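本季驻团作曲家:塔伦·维什瓦卡尔马

从二月起,塔伦·维什瓦卡尔马(Tarun Vishwakarma)担任本团驻团作曲家,任期到下一乐季结束。他将为乐团写一部管弦乐新作、一组供青年弦乐组使用的短曲,并负责每月一次的读谱工作坊。订阅本通讯的老听众可能还记得他的弦乐四重奏《Cestum》,前年室内乐系列演过其中两个乐章,当时因为时间关系没有演全。

维什瓦卡尔马少年时学小提琴,十六岁改学作曲,先后跟两位老师学过和声与对位。他在学校期间主要写声乐作品,毕业后有几年在剧院做抄谱和排练钢琴的工作,写作时间都在早上。他说那几年对配器帮助最大,每天看分谱,知道哪些写法会让第二双簧管来不及换气,哪些记号乐手根本不会看。后来他获得库拉纳(Khurana)基金的创作资助,在普雷拉索普(Prellatthorpe)住了两个冬天,完成了第一部篇幅较长的管弦乐作品。

那部作品叫《渡口》,单乐章,用双管编制,没有打击乐,只在结尾处加了一架竖琴。首演之后他做过一次较大的修改,删去中段的赋格,把原来交给圆号的旋律改给了中提琴。本团将演出修改后的版本。总谱和分谱已由简登(Jandon)出版社重新制版,旧版分谱请不要再用,谱库里剩下的几套会统一收回。
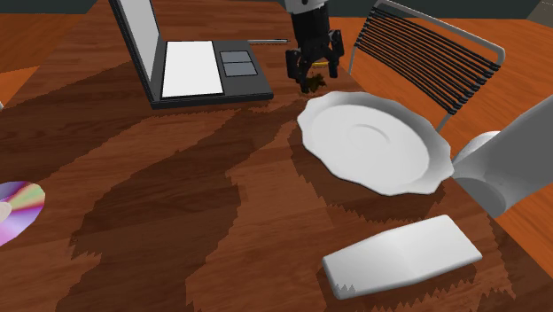 木桌上打开的笔记本电脑

新作目前暂定名为《八段》,顾名思义由8个相连的段落组成,中间不停顿。作曲家在给乐团的说明里写道,各段共用一个下行的四音动机,但速度和织体都不同,第三段和第六段几乎只有弦乐。全曲写好的部分现在有300小节,铜管声部还会再调。木管首席们已经拿到前三段的草稿,有意见请直接写在分谱上,用铅笔,写明小节号,排练前交给谱务。

按照委约合同,定稿要在乐季开始前交齐。维什瓦卡尔马习惯先写缩谱,四行或五行,确定和声与长度之后再配器,所以草稿里有些地方只标了“弦”“木管”,并非漏写。第五段的速度标记前后有两个,请以后一个为准,四分音符等于70。第七段开头的100是笔误还是有意为之,他答应下次见面时确认,请大家暂时不要抄到自己的谱子上。

工作坊方面,负责人仍然是斯妮哈·卡瑙吉亚(Sneha Kanaujia)。她原先在本团拉大提琴,退下来以后一直管教育项目。工作坊分上下两半,上半场由作曲家讲一部自选的作品,下半场由四到五名乐手试奏学员的习作。习作长度不超过三分钟,编制限弦乐四重奏或木管五重奏,二者选一。手写谱可以,但必须附分谱。往年有学员只交总谱,乐手只好两个人挤着看一份,试奏效果很差,今年这样的稿子不再安排。 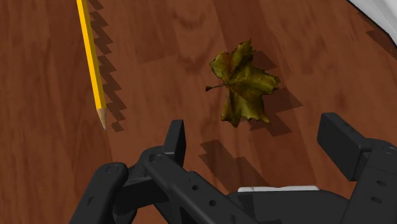 卡瑙吉亚还提醒,习作里如果用到特殊演奏法,请在谱子第一页写清楚说明,最好事先打电话问一下对应声部的乐手。去年有一首曲子要求大提琴全曲用弓杆击弦,乐手不愿意拿自己的弓来做,临时换了备用弓,前后耽误了不少时间。拨弦、泛音、近码演奏这些常用手法不必另外说明。

第一次工作坊的题目已经定下来,讲的是怎样为中提琴写旋律。维什瓦卡尔马打算用《渡口》修改前后的两个版本作对照,现场由本团中提琴组演奏。他认为圆号那一版听起来更亮,但盖住了下面的单簧管,换成中提琴以后要把伴奏的力度整体降一级,弓法也得重新标。对配器感兴趣的听众可以旁听,不需要会读谱。

青年弦乐组的短曲进度要快一些。一共五首,最短的不到一分钟,第一把位就能拉完,最后一首有简单的换把。低音提琴声部单独写过,没有照抄大提琴,这一点是几位老师特别要求的。排练从小组开始,先分声部练,再合起来。家长如需提前拿谱,请向教育部登记,复印件只供学生本人使用。

关于《Cestum》,不少听众来信问起能不能听到全曲。室内乐系列已经把它排进下半季,四个乐章完整演出,演奏者与上次相同,只有第二小提琴换人。第四乐章技术上比较难,作曲家同意把结尾的速度放宽一点。音乐会前有半小时的座谈,持票者都可以参加,座位不预留。

《渡口》的公开排练定在2023年8月11日,上午十点开始,中间休息一次。入场免费,但要事先在票务处登记姓名,迟到的听众须等到休息时才能进场。当天只排这一部作品,新作的段落不在其中。工作坊报名表在前台领取,也可以写信索要,填好后连同习作一起交给教育部,信封上请注明“读谱工作坊”。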